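Vuvgate visit: notes for the equipment budget

I went up to Vuvgate's open day with Eduardo Ocampo to see whether a two-armed robot belongs in next year's plan for the Dondthorpe packing room. My short answer is not yet.

The tour was friendly and the coffee was good. The price sheet was harder going. The monthly lease is $926, which sounds fair until you reach page 2, where the service plan adds $526 and spare grippers are "priced on request". I asked for that price. I'm still waiting.

Everaldo Falcão ran the demo bench and was straight with us. He said most buyers underestimate set-up labour, and he wouldn't promise a cycle time for mixed goods.

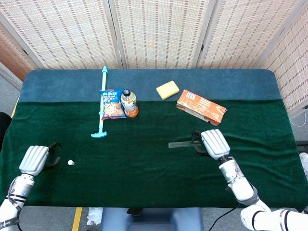
Page last changed: Thu 13 May

A clear ruler in the right hand, with a chip bag, a drink bottle and a sponge further back on the cloth. Our bins hold around 67 different items, many of them awkward, and I'd want to see those on the bench before I signed anything.

Ziltamside lease a simpler single-arm unit. Eduardo is chasing their quote, and we'll look at both in January.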